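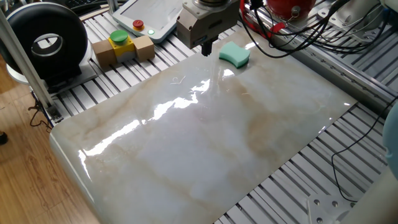 Marble slab on the rail table, gripper above it.

Long one tonight on the Dokberg presidency vote. I've read the same four paragraphs on every news site since Friday and I don't think anyone who wrote them opened the assembly journal. I did. It's dull and it doesn't say what the headlines say.

The headline everywhere: "Dokberg assembly approves longer presidential term." Okay. Approved how, by how many, and under which rule? Those were my three questions and the coverage answers the first half of one of them.

Quick background for people outside the region. The president of Dokberg is mostly ceremonial. Signs bills, receives ambassadors, gives a speech at New Year, picks a prime minister when the parties can't sort it out. That last part is the only bit with teeth, and it has mattered twice in my lifetime.

The term was four years. The amendment makes it 5. The same amendment also moves the choice of president out of the full assembly and gives it to a smaller "selection conference." Guess which half got all the airtime.

An extra year for a person who cuts ribbons, fine, argue about that if you like. Who gets to pick the person who picks the prime minister in a hung parliament is a much bigger deal, and it got one sentence in the Dullia report, near the end, after the bit about the pension.

(Dullia is the wire service most of the smaller papers buy from. If you read the story in a local paper you almost certainly read Dullia with a new headline on it. I'm not accusing them of anything. They had a deadline and a press release.)

Now the count. An amendment of this type needs 50 votes. That's in the standing orders and it hasn't changed in years. Present or absent makes no difference. You need 50 people saying yes.

The display in the chamber, at the moment the vote closed, read 49. You can see it on the assembly's own stream. It stays up for a good while and there's a lot of walking around.

Then the session is suspended. When it comes back the presiding officer announces that the amendment has carried with 50. The extra vote is a member from Jundlow who was not in the room and who, we're told, gave their vote by telephone before the close.

Is voting by telephone allowed? Sort of! There's a rule for members who are ill or traveling on assembly business. They have to register beforehand, in writing, and the registration has to be printed in the order paper for that day.

I've read the order paper for that day. There's no registration in it. There is a correction slip added afterward, undated, that says one was "received." Received when? By whom? It's one line with an unreadable signature.

Maybe it's all perfectly innocent. Offices lose forms. I have worked in offices, I've lost forms. But if a constitutional amendment turns on one form, I would like to see the form, and so far the answer from the clerk's office is that it's "being processed for publication."

I asked when. "In due course." I asked whether due course was before or after the amendment takes effect. No reply to that one yet. 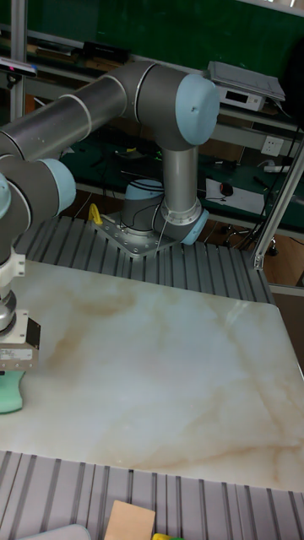 Robot arm holding a green sponge.

Picking this back up after dinner, a few of you had questions.

"Didn't the opposition accept the result?" The leadership did, in a statement that took a single evening to write and uses the word "regrettable" three times. Several of their own members have since said they weren't consulted. An acceptance by the leadership isn't a legal finding anyway. It's a press statement.

"Isn't there public support for it?" This is where the Shetty poll comes in and I have some complaints about the Shetty poll.

Shetty asked people whether they supported "a more stable presidency." A big majority said yes. I support a more stable presidency. I support stable ladders. The question doesn't mention the term, the selection conference, or who sits on it.

The government's website then quotes the poll as support "for the reform." Those are different things and Shetty should say so. Their full tables are online, to be fair to them, and the wording is right there if you scroll far enough. Most people quoting it clearly hadn't scrolled.

There's also a petition against. It had 2,980 signatures when I last looked. Opponents are calling it a groundswell. Come on. It's a respectable number for a fight over procedure and it's tiny for a region this size. I'm not going to roll my eyes at one side's numbers and then swallow the other's.

I also don't buy the "coup" talk. I've seen the word used by people who should know better. If you call a missing form a coup, what do you have left for a coup?

What I'd call it is sloppy and very convenient. The government had been short of votes on this since April. Everybody who covers the assembly knew it, it was in the diaries and the gossip columns. Then it's found the very last vote it needed, by phone, from a member whose Jundlow seat is getting a new bypass.

I want to be careful there. The bypass was in the roads plan before any of this. I checked. It was moved up the list this spring, which I also checked, and the stated reason is flood damage, and there really was flood damage. So make of that what you like. I make a question mark of it and nothing more.

What bugs me is that no reporter seems to have put that question to the member. Or they did and got nothing and didn't say so. "Declined to comment" is news. Print it.

Somebody asked who'd sit on the selection conference. Good luck. The text says it will be made up of assembly members "and such representatives of the districts as the government may by order appoint." By order means no vote. It doesn't say how many. It doesn't say for how long.

The minister's line is that the order will be "broadly balanced." I'm sure that was said with great sincerity. If balance is the plan then write it into the text. It would take half a page.

Supporters have one decent argument and I'll give it to them. The last time the full assembly chose a president it took nine rounds and it was embarrassing. Members were trading votes for subcommittee chairs in the corridor. A smaller body might be faster, and it might even be cleaner.

But you could fix nine rounds by dropping the lowest candidate each time, like half the clubs and unions in the country do. That was proposed. It's in the journal from the first reading. It was voted down with no debate, by the same people now telling us there was no other way to do it.
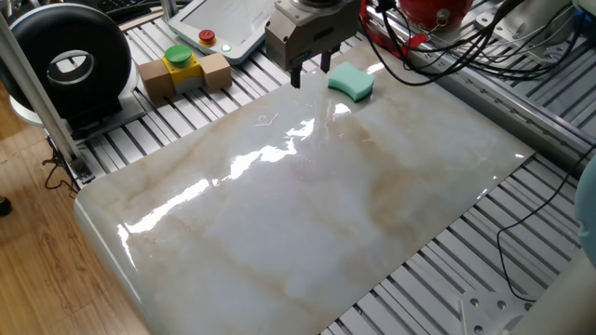 Back to the text for a second. There's a transition clause and I haven't seen it mentioned anywhere. The sitting president gets the longer term too. It applies to the term already running.

So the person who has to sign the amendment is handed another year in office by signing it. I'm told this president is a decent sort with no great wish to stay. Could be. Then ask for the clause to be taken out, or say publicly that the extra year won't be used. It would cost nothing and the whole mood would change.

The palace statement says the president "will study the text with care." Same wording they used for the fishing license bill, word for word, and that one was signed the next morning.

What happens next, as far as I can tell. The president can sign, can send it back once, or can ask the constitutional court for an opinion. If it goes to the court, the phone vote question gets asked under oath and we finally see the form. If it's signed, somebody has to bring a case, and that needs money and standing and a lot of patience.

My guess is it's signed. I'd be glad to be wrong and I'll say so here if I am.

Someone replied that I'm "nitpicking a ceremonial post." The post is ceremonial until the week it isn't. Go back and read the papers from the last hung assembly. Everyone became an expert on presidential powers in an afternoon.

Sources, for the people who always ask: assembly journal, first and final readings. The order paper plus the correction slip. The stream, which is still up as of 05/10/2025, and I've saved a copy. Shetty's tables, second document down. The roads plan, both versions. I'm not using anything a stranger sent me in a message, so please stop sending me those.

And one correction to myself. Earlier this week I posted that the Jundlow member had been abroad on the day. I can't stand that up. I had it from a single post that has now been deleted. The assembly only says "absent." I've taken mine down.

If you have an original order paper from that day, the printed one from before the slip was added, I'd like to see a photo of the back page. The copy in the public library is missing it.

Replies are open until I go to bed. Clerk's office reopens tomorrow at nine and I'll be asking about the form again.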